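Re: [Telville Kitchen List] What do you do with mismatched flatware?

Posted to the list 26th February

Hello everyone,

I meant to answer this the same evening it came through, and then supper got in the way, and then I wanted to go and look in my own drawers before I said anything foolish. So please forgive the delay, and forgive the length too, as I have more opinions about spoons than I realized!

On Tuesday, the poster from the Ivon Street end wrote:

> Hi all. We moved into a smaller apartment and I have one drawer
> where I used to have three. My flatware is a jumble: part of a
> silver set from my aunt, a gold-colored set I bought on sale, and
> odds and ends with dark handles that came from who knows where.
> Do I pick one set and give the rest away? And where does
> everybody keep the everyday food if there is hardly any cupboard?
> Right now it all lives on the counter and I'm a bit ashamed of it.

First of all, please don't be ashamed of it. My groceries live on the counter too, in a row along the back, and they have done so ever since we gave up the tall cupboard to make room for the washer. I fought it for a long while. Every Saturday I would put everything away in places that made no sense (crackers above the fridge, bread in with the mixing bowls) and by Monday it had all crept back out again. In the end I decided that the back of the counter was a shelf, and started treating it like one, and I have been much happier.

As for the flatware, I would keep all three kinds if you love them. We eat with a mixture every night and the food tastes the same. My own rule is that the forks may be one color and the spoons another, so that when I reach into the drawer half asleep I know what I've got by the color of the handle. Gold spoons for breakfast are a small pleasure on a gray morning, and I would hate for you to give yours away and miss them in June when the berries come in.

Now, what I would do in your place, and I did very nearly the same when I set up my daughter's kitchen on Ayele Road:

1. Empty the drawer completely and wipe it out. Crumbs get into the corners no matter how careful you are.

2. Lay the flatware out along the front of the counter, where the light is good, and leave the food standing at the back while you do it. You don't need to clear the whole counter, so don't let that put you off starting. A fork and a spoon side by side will tell you quickly whether you like the two together. I think a gold-toned spoon next to a silver fork with a dark handle looks very handsome, with the mug and the bread and the bags lined up behind.
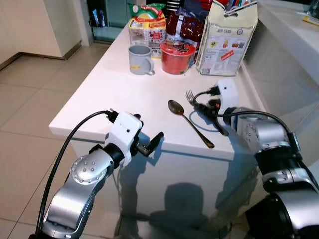
3. Put back only what you use in a normal week. For the two of us that is 4 forks, 4 spoons and a couple of knives, and the rest goes in a shoebox on the closet shelf for company. I had 21 teaspoons when I first did this. I can't explain it either.

4. Then see to the row at the back. Tall things go to one side, mugs where your hand falls naturally, and anything in a bag that won't stand up by itself can lie on top of the bread, provided it's light. Round tins and tubs are good for holding up a floppy bag behind them.

5. Find the pens another home if you possibly can. I say this as someone whose pen cup has been in the kitchen for years and is going nowhere.

About a drawer divider: I bought the Wita one, the narrow kind that slides, and I like it well enough, but it rattles when the drawer shuts. A folded dish towel underneath cured that. If your drawer is shallow, measure before you buy, and measure the inside. I went back to the store twice over that.

One caution on the gold set. I wash mine by hand and dry it right away, and I keep it out of the lemon soak that was going around this list last year. Others may have had better luck than I did, and I'd be glad to hear from them, especially if anyone has found a way to bring the shine back on the handles.

Do write and tell us which ones you end up keeping. And if you decide to part with any of the dark-handled forks, I am two short and would happily walk over to Ivon Street with a loaf of something in exchange.

Warmly,
Your neighbor at the top of the hill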